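Robot arms on the strip-down benches: your questions

Staff side page, Kontogiannis, Omholm site

Management has its own page on the Astska project. It has a nicer font and a countdown. This one is written by the staff side and covers what people have been asking us at the benches, in the canteen and, in one case, through a car window. If you think we've got something wrong, tell Eftychia Sotiropoulos, who keeps the page.

What is Astska?

It's the name for putting robot arms on the desktop strip-down work at Omholm. The arms come from Hinima, who also supply the software and the people in matching fleeces. The idea is that an arm takes parts out of old desktop computers so that they can be tested, resold or sent for scrap. Laptops, servers and printers are outside the project for now. "For now" is management's wording.

Why desktops first?

We were told desktops are the simple ones. Anyone who has done a month on strip-down will have views on that. The cases are bigger and there's more room to get a hand in, true enough, but you still have power leads running over everything, and one maker's idea of where to put a screw is rarely the next maker's. Our guess is that desktops were picked for being the largest single pile in the building.

Is the robot faster than a person?

No, and to be fair to Hinima they haven't claimed it is. The claim is that it doesn't go home. We have asked how much that's worth when someone has to be in the building to clear it each time it stops, and whether those hours are in the sums. We've asked twice.

What were the trial results?

The figure in the all-staff email was 1,703 cases completed out of 1,807 loaded. That sounds very good. The same trial log shows that a person stepped in on 656 of the cases counted as completed, to free a cable, shift the case round or finish off a part that wouldn't come. The email left that out. "Completed" in the log means the case reached the end of the bench with the listed parts out of it. It doesn't say who got them out.

We don't think anybody fiddled the numbers. We do think a case that needed a person should be written down as a case that needed a person, and we'd like the log changed before any decision is made on the strength of it.

What does it find hard?

Ask whoever was on the bench that day and you'll get a different answer. The ones that come up most are cables lying across the part it wants, clips that need pushing and lifting at once, and processor sockets, where a slip bends a pin and the board drops from resale to scrap. Shiny metal gives it bother as well. Hinima say the next software release will be better on cables. They said so in July. 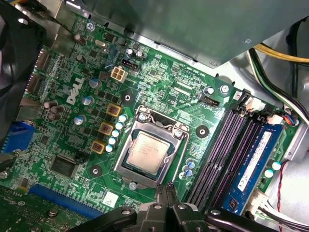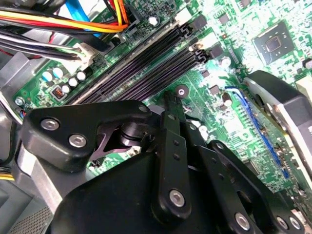
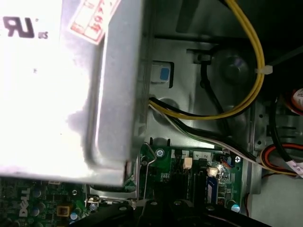 Page last changed: Sat 11 February

Who pays when a board gets damaged?

Nobody's wages, and we have that in writing. What we don't yet have in writing is how damage will show up in individual records. At present, if you are logged in at a bench and a board fails at test, the failure goes against your name. On a robot bench you may be logged in only because you pressed start. We want a separate fault code for those benches. The reply so far is that it is "being scoped".

Are there going to be job cuts?

The promise is no compulsory redundancies at Omholm as a result of Astska. Read it slowly. It doesn't cover agency contracts that aren't renewed, posts left empty when people leave, or redundancies put down to something else. We asked for wording that would cover all of those and were told the current wording reflects the spirit of the commitment. We would prefer to have the commitment.

Will my job title change?

If you are moved on to a robot bench you'll be called a cell operator. It's the same pay band. Strip-down technicians have been told the move is sideways, and on paper it is. In practice you would spend the shift loading cases, watching, clearing stops and writing up each one. Some people like the sound of this, particularly those with bad wrists, and we aren't going to tell them they're wrong. Others trained for years to do careful work with their hands and don't fancy minding a machine while it learns to do it badly.

Can I say no to moving?

Yes, at the moment. Moves are voluntary until the end of the trial period. After that the ordinary redeployment policy applies, and under that policy you can be moved within your band with notice. If your line manager tells you a place on the robot benches has already been agreed for you, ask to see where you agreed to it.

What training will I get?

Nine hours, spread over two shifts, given by Hinima. We've sat through it. The part on emergency stops and keeping out of the arm's reach is decent and you should pay attention to it. The part on clearing a stuck case is mostly slides. We've asked for half a day next to someone who has run a bench before anyone is left alone with one, and the Omholm managers seem open to that.

Is it safe to work next to?

Safer than we expected. The arm slows when you come close and stops when you cross the line on the floor. The stops have worked every time we've tested them. Our worry is a plainer one: when the thing halts often enough, people start leaning in before it has properly finished. Don't. Press the stop, wait for the light, then reach in. If anyone grumbles about your rate, send them to us.

Power supplies are still to be handled under the existing rules, whoever or whatever is doing the unscrewing. The arm hasn't changed how long a unit should stand before it's opened.

There's a camera on the arm. Is it watching me?

It's there for the arm to see what it's doing, and it points where the gripper points. Pictures from it are stored. Your hands will be in some of them if you're clearing a stop. We've been told the pictures won't be used for discipline or for timing people. We asked how long they are kept and who at Hinima can open them, and we'll put the answer on this page when we get one.

Will I be used to train it?

If you do a job on a robot bench by guiding the arm with the hand controls, then yes, what you do is recorded and the software is trained on it. There's no extra payment. Eftychia has raised this at every meeting and means to go on raising it. A technician who knows how to lift out a board without wrecking it has something worth money, and Hinima plainly think so too or they wouldn't be recording it.

Isn't the staff side just against robots?

No. Plenty of us would hand over fan removal tomorrow and wave it off. The cases are filthy, the work is repetitive, and there are people here whose thumbs hurt at weekends. We are against being told that something works when the log says it works with a technician standing over it, and against that technician's hours being left out of the sums.

Who decides whether it goes ahead?

The Kontogiannis board, on a recommendation from site management, who will be using the trial figures. The staff side gets to comment on the recommendation. We don't get a vote.

How do I get something added to this page?

Put a note in the staff side box by the locker room, or catch Eftychia before the late shift. You don't have to sign it. If you've run a robot bench, please say which tasks you were on and what made it stop, as the log only has one code for "operator assist" and we're trying to build up a better list of our own.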